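Leiva Play Kitchen, light blue

Wooden toy kitchen for children from 3 years. Sold by Kasa Toys.

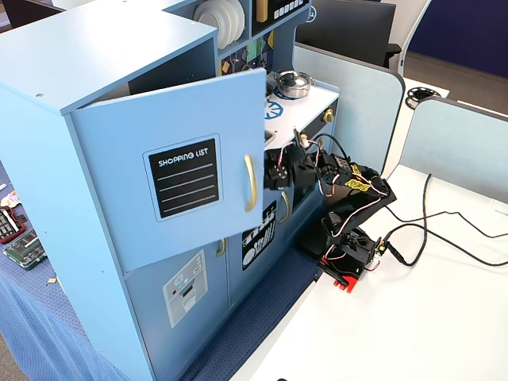
We chose the Leiva for our shop after two other kitchens came back to us with broken hinges. It is a little heavier than those, and it stands well on a mat or a carpet. Please keep the box until you have finished the assembly, as the small screws are taped inside the lid.

The doors are light blue with gold-colored handles. The upper one has a black panel with the title SHOPPING LIST and lines under it. Many parents ask us about the dish rack: yes, small plates can stand in it on edge, and a child can take them out without help.

The stovetop is white with a burner printed in blue. The control strip in front of it is black. One lower door is printed like a washing machine or a dishwasher, your child will decide which. Another one has drawings of kitchen utensils in white.

Assembly
Two adults need one evening. With one adult it is also possible, but hold the side panels against a wall. Do not use an electric screwdriver on the handles. If a door does not close straight, loosen the hinge screws a half turn, move the door and tighten again.

Cleaning
Soft cloth, a little water, no alcohol. The printed parts do not like strong rubbing.

Price and delivery
Price: 146 euros
Delivery in 2 packages, they can arrive on different days
Spare handles and hinges: write to Elba Barrientos in our parts office

Customer opinions
"My son opens and closes the doors all morning. The instructions could be bigger, I needed my glasses." Svatopluk Šťastný
"Good kitchen, the delivery was slow in November. The second package came a week after the first." Ismail Shawky

Toy food is sold separately, see the Zumach sets.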